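Ernadley Tool and Thing Library: Frequently Asked Questions

Last updated 9th November

What is a thing library?

A library, but for things. You borrow a carpet cleaner, use it on the carpet, and bring it back so that it doesn't live under your stairs until you die.

Where are you?

Ernadley, behind the old Paden bakery. If you reach the river you have missed us. If you are in the river, we have waders, but you will need to be a member.

What does it cost?

Membership is £24 a year. After that most items are free for a week. Anything with an engine costs a bit more, and the price is on its label.

How many things do you have?

The catalogue says 3,000. The October stock check says 2,890. If you have had a hedge trimmer since spring, we would love to hear from you and will not raise our voices.

Can I reserve something?

Yes, online or at the desk. We hold reservations for two days. The gazebos go early in the summer, and ringing up on the morning of a wedding has yet to work.

What if I break it?

Tell us. Things wear out, and we don't charge for that. We do charge for the other kind, such as the pressure washer that came back full of emulsion.

Do I have to clean it first?

Please do. "It was like that when I got it" is a fine sentence, but we take a note of the state of everything that goes out.

Will you take my old things?

Often. Small, working and useful is what we like. We have nearly enough bread makers to build a wall and can't accept any more, however lightly used.
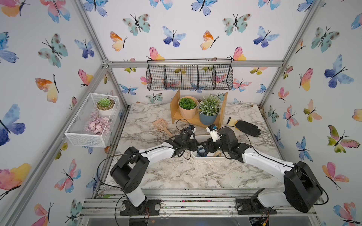 Can I borrow something for my business?

For a day or two, to get you out of a hole, yes. If you need the same floor sander every week, you need to buy a floor sander.

Can children join?

From 9 upwards, with an adult's signature. Junior members may borrow games, tents and musical instruments. Parents may wish to discuss the drum kit at home before anyone signs.

What is the Asum shelf?

Our swap shelf, named after the street it was found in. Leave something, take something. No membership needed, and no bread makers there either.

How do I renew a loan?

Log in and press Renew. If somebody else is waiting, the button goes grey and the thing has to come back. Pressing it harder makes no difference.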